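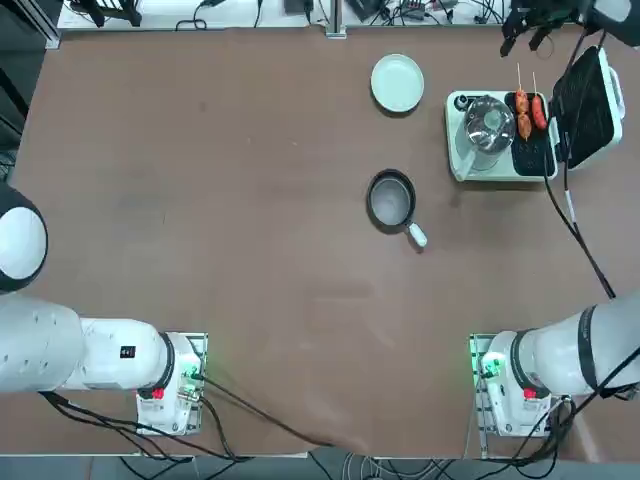
Home Topics Transport Freight and Logistics Index A–Z

Groupage

Groupage, known in North American trade as less-than-container-load or consolidated freight, is the practice of combining shipments from several senders into a single vehicle, trailer, or container. Each sender pays only for the space or weight the goods take up. The party that organizes the combined load is called a consolidator or groupage operator. It may own vehicles, but many consolidators buy space from carriers and resell it in smaller portions.

History

Combined loads were common in coastal shipping and on early railroads, where agents collected parcels from local merchants and booked a full wagon in their own name. The spread of the standard shipping container in the second half of the twentieth century made the method easier to apply across long routes, as a load could be packed once and moved between ship, train, and truck without being opened. Road groupage grew alongside it, mostly on fixed weekly departures between industrial regions.

Operation

A groupage movement normally has three stages. Goods are first collected from senders and brought to an origin warehouse, where they are measured, weighed, labeled, and sorted by destination. The combined load then travels by main haul to a second warehouse near the receiving area. At that point the load is broken down and the separate shipments are delivered by smaller vehicles.

Departures follow a closing time, or cut-off. Goods that arrive after the cut-off are held for the next departure. On the overland route between Novwood and Elbridge, for example, the cut-off falls on Monday at noon and the main haul leaves the same evening. The route is 2227 kilometers long and passes through the transfer depot at Gristton, where trailers may be exchanged.

Charges

Groupage is priced by chargeable weight — the greater of the actual weight and a figure calculated from volume or floor space. Light but bulky goods are therefore billed as if they were heavier. Pallets that cannot be stacked are usually charged for the full height of the trailer. Collection, customs clearance, and final delivery may be included in the rate or listed separately, and many operators set a minimum charge for very small shipments.

Documents and liability

Two levels of transport document are in general use. The carrier issues a master document to the consolidator for the whole load, and the consolidator issues a house document to each sender. A claim for loss or damage is ordinarily made against the party named on the house document. An error in the papers of one shipment can delay customs release of the entire load, and operators often refuse goods whose documents are incomplete at the cut-off.

Limits

Transit times are longer than for a dedicated vehicle. The goods are also handled more often, which raises the risk of damage and calls for stronger packing. Dangerous goods, live animals, and items needing temperature control are accepted only by specialized services. Senders with large volumes generally find a full load cheaper per unit.

Regional example

The Kruger terminal at Elbridge is a mid-sized groupage facility with 28 loading doors and 9 scheduled departures a week. It handles around 112 trailers in a normal week, with higher volumes in October.

See also: Cross-docking; Freight forwarding; Bill of lading; Full truckload

Contact the editors | Copyright and terms of use | Back to top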